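DRUSTITZ: Every spring the city's arts office says its stage actors have never had it so good. The proof this year is a count of 213 productions, up from 142.

Look closer and the boom shrinks. Many of those shows ran for 2 nights in borrowed rooms, and the Gudex playhouse, which once kept 12 actors on salary, now hires by the show. Baluyot, the city's other big stage, pays for performances but not for rehearsals.

Officials prefer to talk about exposure. Landlords in Drustitz have yet to accept it as rent.

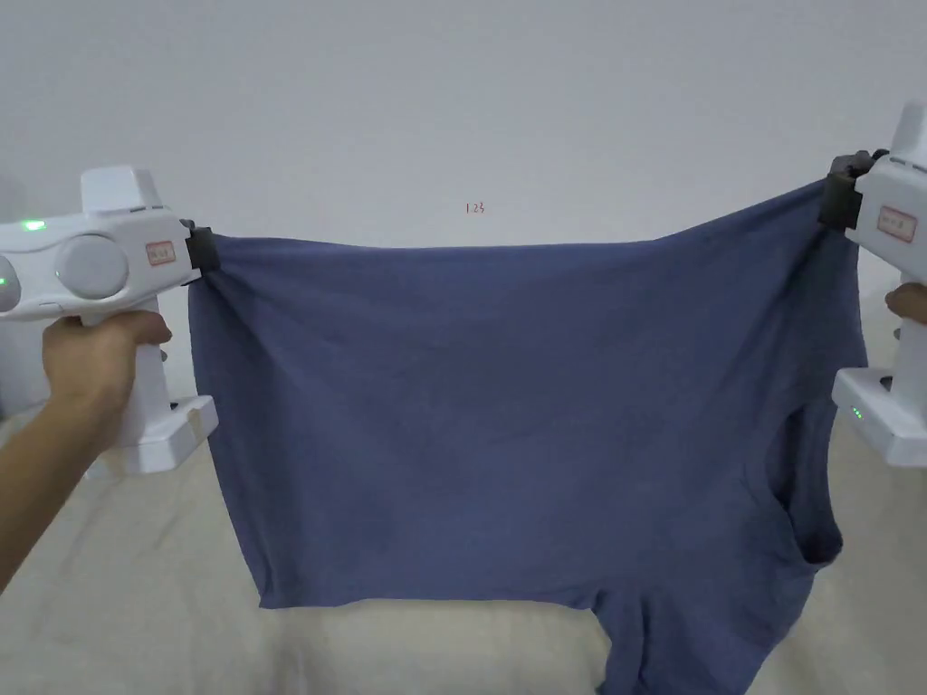
What the count leaves out

A reading in a bar scores the same as a full musical. Wages are not recorded at all.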